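Saarela Seasonal Decorating Records
Data card and README

Summary

The Saarela Seasonal Decorating Records are a collection of written project sheets on home decorating for holidays and seasons. Each record covers one project, such as a wreath, a mantel display, a table centrepiece or a string of paper bunting. The collection holds 300 records in plain text. It is maintained by the Arngate Household Crafts Library and may be used for teaching, for reference and for the study of instructional writing.

Contents

Records are arranged by season, then by the part of the home for which the project is intended. Every record contains the following fields.

record_id: a number assigned when the sheet is accepted
season: spring, summer, autumn or winter
occasion: the holiday or event, where one is named by the contributor
location: mantel, table, door, window, wall or garden
materials: a list in the contributor's own words
steps: the instructions, one per line
drying_time: in hours, left blank where no glue or paint is used
difficulty: a whole number from 1 to 5
notes: substitutions, storage advice and corrections

Of the 300 records, 203 have a completed occasion field. The remainder describe general seasonal projects, and the field has been left blank on purpose. Users should not fill it by inference from the materials list. Red and green ribbon appears in many sheets that have no connection with Christmas.

Collection and editing

Contributors submitted sheets on a standard form. Library staff corrected spelling, converted measurements to metric and removed personal addresses. Colour names were left as written. A contributor's "duck egg" or "seafoam" has not been changed to a standard term, and the same paint may therefore appear under more than one name.
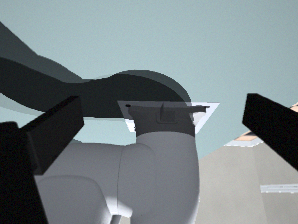

Lilla Sárközi wrote that the difficulty scores should be read with care, as she had made two of the wreaths marked 2 and found the wiring harder than anything in the centrepieces marked 4. She asked whether the scores came from the contributors or from the library, and suggested that the card should say so.

The scores come from the contributors. They were not reviewed against one another, and a score given by an experienced maker may be lower than a beginner would expect. The library has decided to keep the original values. Where a reader has reported a marked difference, a remark is added to the notes field, and both wreath sheets now carry one.

Versions

The current release is version 3. It replaces the earlier drying_time field, which mixed hours and minutes, with a single value in hours. Two winter sheets that described the same pine cone garland have been merged. The older record number is kept in the notes field of the merged sheet so that existing references can still be followed.

Companion files

The Claro glossary explains terms used in the materials field, including floral tape, picks, burlap and decoupage medium. Where Canadian and British usage differ, both terms are given. The Stalorach index lists records by main material and is intended for readers who wish to use up fabric, jars or paper already in the house.
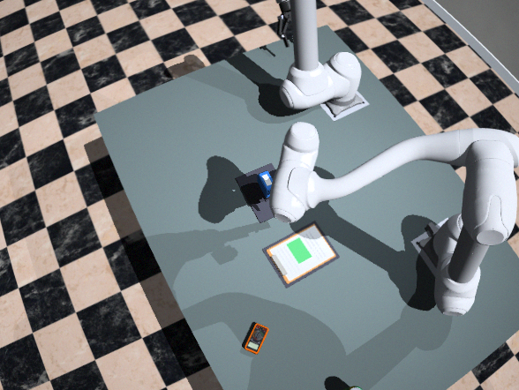

Both companion files are plain text and use the same record numbers as the main collection. The index is rebuilt with every release. The glossary is revised less often, and a term introduced in a recent sheet may be missing from it.

Known limitations

Winter and autumn projects are better represented than those for spring and summer. Garden projects assume a cold climate and may advise bringing items indoors earlier than is needed elsewhere. Costs are not recorded. Several sheets call for candles near dried flowers or paper. A caution has been added to these, and battery candles are listed as a substitute.

Permitted use

Records may be copied, printed and adapted for personal, classroom and library use, provided that the collection is named. Sale of the records as a printed book or kit requires written permission.

Corrections

Corrections should quote the record_id and the field concerned. Requests are reviewed each Thursday, and accepted changes appear in the next release.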